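Re: [bench-arms] Gripper pads slipping on flat plastic, and a question on the rail

February 2, 2023

Answers below, with your text left in so others can follow along.

> I read your December post on the two-arm build and have started
> something close to it in my garage. One arm is up and moving. It picks
> up blocks and foam without trouble, but anything flat and smooth slides
> out when the arm tilts it. I have turned the closing force up as far as
> I dare. The fingers are the plain printed ones from the Fontana files.

I had the same problem with the same fingers. More force did not help me much. The printed faces touch a flat object along one edge only, and when the wrist turns, the object pivots on that edge. I checked this by putting a strip of carbon paper between the fingers and closing them on a piece of flat stock. The mark was a thin line along the bottom.

What worked was fixing the angle first and adding the pads second. I put a shim under the inner screw of each finger until the carbon paper gave me a full patch. Then I glued on 1 mm silicone sheet, rough side out. Clean the print with alcohol before gluing or the sheet will peel at the tip. I replace the pads when they start to look shiny. The last pair went 3,000 closes by the log before I changed them, and they could have gone longer.

After that I turned the force back down. The servo in the gripper runs a lot cooler now.

> Second question. You said both arms sit on one rail. Did you consider
> bolting each one straight to the table? I have a solid bench and the
> extrusion is the most expensive thing left on my list.

I did bolt them to the table at first, in the Tisow version of the cell. The bench was solid and the arms did not move on it. The trouble was that each time I took one off for service it went back a little off from where it had been, and I had to redo the calibration between the two. With one rail the arms share a reference face. I push the base against the stop, tighten, and it comes back close enough that a short check is all it needs. If you don't plan to take yours off often, bolt them down and save the money. You can drill for a rail later.

One warning if you do go with a rail. Mine had a slight twist over its length when I tightened it to the frame. I loosened everything, set it on the flat surface, tightened from the middle outward and the twist went away. Check it with a level across the rail at both ends before you mount anything heavy.

> Third, what are you using for the wrist camera mount? The one in the
> Someo folder fouls the cable on my arm at full rotation.

It fouled mine too. I moved the mounting holes 5 mm toward the wrist and cut a relief in the back of the bracket. The changed file is in the same folder with "short" at the end of the name. Print it with the flat side down and use at least four walls. The first one I printed with two walls shook when the arm stopped, and the picture was no good for a quarter of a second after every move.

For the cable, leave more slack than looks right. I have a loose loop along the links and tie it only at points that do not rotate against each other. I went through two cables before I learned that. Both broke inside the jacket right next to a tie, and both showed up as random camera dropouts, so I lost several evenings blaming the USB hub.

> Last one. What do you use for test objects? I have been using whatever
> is on the bench and my results are all over the place.

Pick a small set and keep it. Mine is desk things: calculators, pens in a holder, a storage bin, a couple of clocks. Calculators have been the most useful for the slipping problem. They are flat, smooth and a little thicker at one end on some models, and the weight changes depending on the battery. Lifting one out of a bin is harder than lifting it off the table, as the fingers have to clear the wall on the way in and there is less room to correct.

I write down the start position, which arm did the lift, and whether it held through the tilt. That is all. In my last set before the shims I had 136 lifts and 17 drops, nearly all of them during the tilt. I am running the same set again with the shims and pads and will post the numbers when it is finished.

If anyone near Trondutcombe wants leftover silicone sheet, I bought far more than I need and can cut some for the price of a stamp. Write to me off list.

The cell as it stands now:

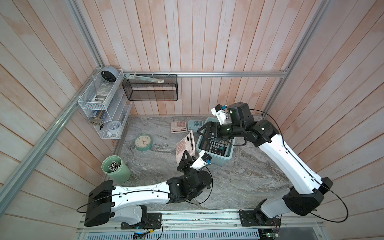
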